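Tratomico hand gripper kit, first two weeks

Jan 21, 2019

Quick one tonight, I have a deadline and a cold. But people keep emailing so.

The kit. It's called the Marti, from Tratomico, and you get a pair of hand-held grippers, two cables, a bag of spare finger pads, and a license for the recording software (Sina, more on that below). You hold one in each hand, do a task like a person would, and the recordings go off to train your arm. I paid 780 for it. Own money, no discount, no "review unit."

Unboxing: fine. Foam was cut well. The manual is 4 pages and one of them is the warranty.

Setup took me an evening. Should have been an hour. The markers have to be calibrated one at a time and Sina doesn't tell you when one fails, it just sits there with the spinner. I wrote to support and got Augustina Ayaaba, who was great, answered the same night, and told me to turn off my desk lamp. Glare on the marker. Worked right away. Put that in the manual please!!

Grip feel. Lighter than the old Inusley set I had on loan in July. The squeeze is smooth, spring is maybe a bit stiff for small hands. Abena Nartey tried it for an afternoon and said her thumb was sore after. Mine wasn't, but I've been doing this stuff longer and I have big dumb thumbs.

The pads are the best part. Mesh texture, grabby, don't seem to leave marks. Inusley pads went shiny on me inside a month so we'll see.

The cables are the worst part. Too short if you sit, too long if you stand, and they swing. I've knocked over a coffee. I've taped mine to my sleeve and it's ok now, sort of. A wireless version is "being looked at," whatever that means.

Software: Sina is ugly but it hasn't crashed. Almost 2,000 clips in and I've lost none. Export is slow, go make dinner. Tagging is slow too becuase there's no keyboard shortcut for anything. Naming clips by hand in 2019, come on.

What I've been doing with it is mostly boring tabletop stuff. Push a thing, lift a thing, turn it, put it back. Plastic trays mainly. Low flat ones are tricky, you have to come at the back edge with one finger and keep the other hand ready in front, and your first tries look awful on playback. Go slower than you think. 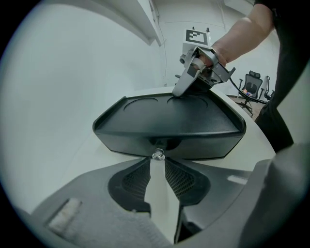
Page 2

Ok so would I buy it again. Yes, with grumbling. If you already own the Inusley and it works, keep it, the jump isn't worth the money. If you're starting from nothing, the Marti is the one I'd get, just budget for a better chair and some tape.

Things I still want to test: the thin finger tips (sold seperately, of course), left handed use, and whether the calibration holds if I pack it all up and drive it somewhere. Will post when I get to it.

Comments are open. No I don't know if it ships to Canada, ask them.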